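News > Business > Aviation

Jugah Air to link Kostden and Bodside from February

By Herman Pattinasarany
Saturday

Kostden: Regional carrier Jugah Air will begin flights between Kostden and Bodside in February, restoring a direct connection that the two cities lost when the previous operator gave up the route.

The airline said it will fly the 360-mile route 16 times a week with a turboprop aircraft. The first departure leaves Kostden at 6:40 a.m., and the last flight back from Bodside lands at 9:15 p.m. Passengers now have to change planes at Drendulwood, a trip that can take most of a day.

One-way fares start at $89, including a carry-on bag. Checked bags cost extra. Tickets are on sale through the airline's website and at its airport counters.

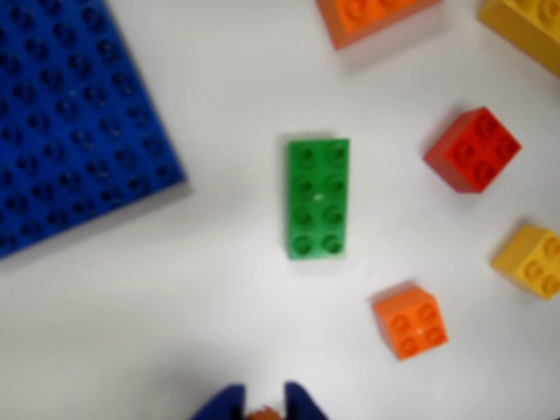
Toy bricks and a blue baseplate on a white tabletop.

Jugah Air applied for the route last year after a survey of business travelers in both cities. The airport at Bodside has agreed to waive landing fees for the first season and will open a second security lane for the morning departure. Parking there will be extended by 200 spaces - work on the new lot has already started.

The carrier will base one aircraft and two crews at Kostden. It is hiring ground staff at both ends of the route, with most of the jobs in baggage handling and check-in. A late-evening maintenance shift will also be added at Kostden.

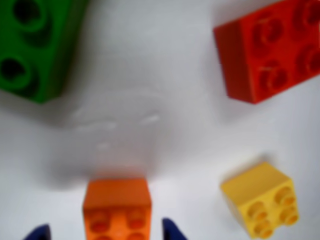
Families make up a growing share of the airline's traffic, and the schedule includes an extra midday flight on Saturday with them in mind. Children under two travel free on a parent's lap. The Kostden terminal is also getting a play corner near the gates, with chunky toy bricks. It will open in time for the first flight.

Jugah Air carried 893 passengers on its busiest day last summer, most of them on flights through Drendulwood. Its existing services from that airport will keep their current times.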